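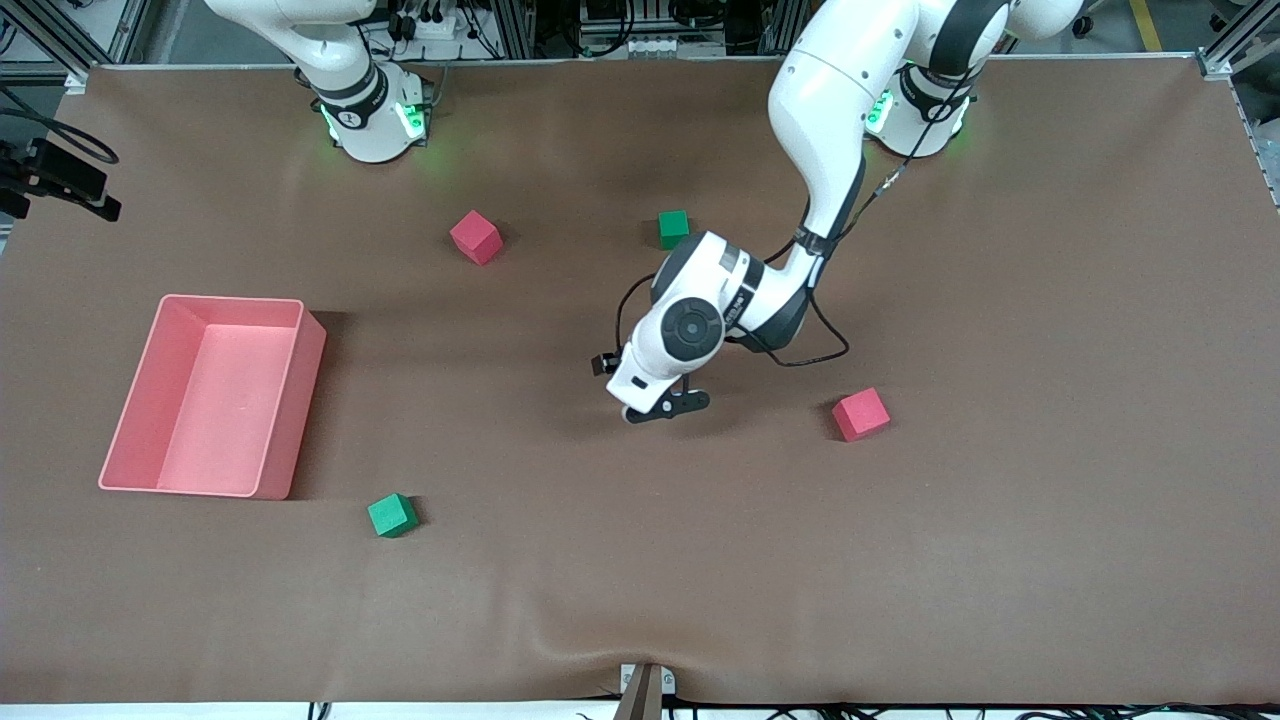
So what is it you do at Torkwood?

We teach people to speak Portuguese, in small groups, up a flight of stairs in the middle of Lelthorpe.

I'm Rosângela Trindade and I run the place. I also teach most of the evening classes, answer the phone (badly, if I've got a mouthful of toast) and write this website, so if you find a spelling mistake you know who to blame. English is my second language and I still argue with it daily.

I grew up in Minas Gerais, in a house where everybody talked at once, and came over here to work in a hotel in Kandton. The plan was one year. Then I met my husband, who had a nice face and two words of Portuguese, both of them rude. Teaching him was how I found out I liked teaching! He was a terrible pupil, by the way. He's better now, although he still can't say "pão" without my mother laughing down the phone at him.

After that it was friends of his, then a couple who had bought a place near Tavira and couldn't talk to the plumber, then a nurse who wanted to be able to chat to her patients. I taught them all at the kitchen table. When the kitchen got too full I rented one room on Torkwood Street, and that's where the name comes from. I did think about something cleverer, but the sign was already up from the last people and it only said Torkwood, so I left it.

The classes

We have 21 groups in a normal term, from complete beginners up to the Friday-film sort of level, where you can follow most of a story and shout at the baddie. Beginners start in April and again in the autumn. A group is never bigger than eight, and I'm strict about that, because in a class of fifteen the shy ones can hide for a whole term and go home knowing how to say "good evening" and not much else.

People always ask whether it's Brazilian or European Portuguese. Both! I'm Brazilian, so with me you'll get open vowels and a lot of hand waving. Mr Aguiar is from Braga and teaches the European groups, and he'll have you swallowing half your syllables by the third week. We disagree about nearly everything, including what to call a bus, and our students seem to enjoy it. If you're not sure which you want, think about who you'd like to talk to. If it's your daughter-in-law's family in Recife, come to me. If it's the lady in the bakery in Porto, go to him.

We don't use a textbook for the first two terms. You get a folder and I fill it as we go, with menus, bus timetables, song words, letters from my aunt (she knows, she's delighted). Grammar does turn up, I promise. Some people love it and ask for more, and for them there's a verbs morning once a term with a great deal of coffee.

Homework is short. I'd much prefer ten minutes of you muttering to yourself on the way to work than an hour of filling in gaps on a Sunday night.

Getting here

The door is number 208, between the dry cleaner's and the shop that sells curtain fabric. Ring the lower bell, the top one belongs to the accountants and they are very patient about it but let's not push our luck. There are 3 rooms, all upstairs, and I'm afraid there's no lift. If stairs are a problem please tell me, as I teach one group a week on the ground floor of the library and there's usually a chair going.

Parking is free after six behind the market. The Kandton bus stops almost outside.

Trying it out

You can sit in on any beginners' class once without paying. Bring a pen. You'll be made to say your name and what you had for breakfast, and that's as frightening as it gets. If you already speak a bit, ring me up and we'll have a little natter in Portuguese so I can work out where to put you. It isn't a test and I don't write anything down, except sometimes a good recipe.

Prices are on the fees page, and you can pay by the term or by the month. If money is tight, have a quiet word with me and we'll see what we can do.

Até logo!

Rosângela

Page last updated 6/15/25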